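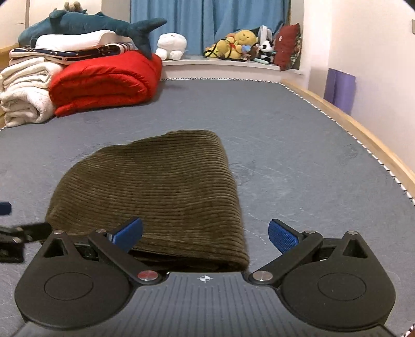
Fold Corduroy Less, and Fold It Along the Ribs
03/09/2023
Zdislava Kolář

Most folding advice is written for flat cotton. It assumes a fabric that creases where it is told and stays creased. Corduroy does neither, and I think the usual instruction to fold in thirds and then in thirds again should be dropped for anything ribbed.

The reason is mechanical. A ribbed cloth bends easily along the line between two ribs and resists bending across them. Fold across the ribs and each one has to turn the corner separately. The result is a thick, rounded edge with a lot of spring in it. Add a second fold in the same direction and the stack opens by itself on the shelf. Pressing it by hand flattens the pile and does little for the fold.

My procedure is short. Lay the piece out at full length on a bed. A mattress is better than a table for this, as the slight give lets the ribs settle while you smooth. Stroke with the pile, from one end to the other, and stop when the ribs run parallel. A wavy outer edge can be left alone.

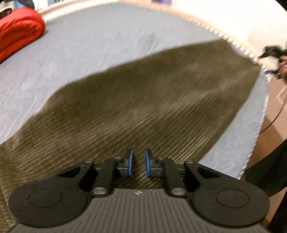

Make the first fold parallel to the ribs, and the second fold across them, once only. Leave the second fold soft. The finished shape is a loose rectangle, and it will look unfinished to anyone trained on bath towels.

Selma Nedeljković, who taught me to sew, disagrees. She rolls everything, corduroy included, and argues that a roll has no crease to iron out. She is right about the crease. A roll also takes more depth than my shelf has, which is 40 cm, and the bottom layer carries the weight of whatever sits above it. I tried rolling for most of July and went back.

The remaining objection is space. A two-fold stack is taller than a four-fold stack only on paper. Once the extra folds have sprung open, the heights are close, and the four-fold version leans. I keep no more than four pieces in a pile, heaviest at the bottom, folded edge toward the front. Trousers go on hangers by the hem and are outside this argument.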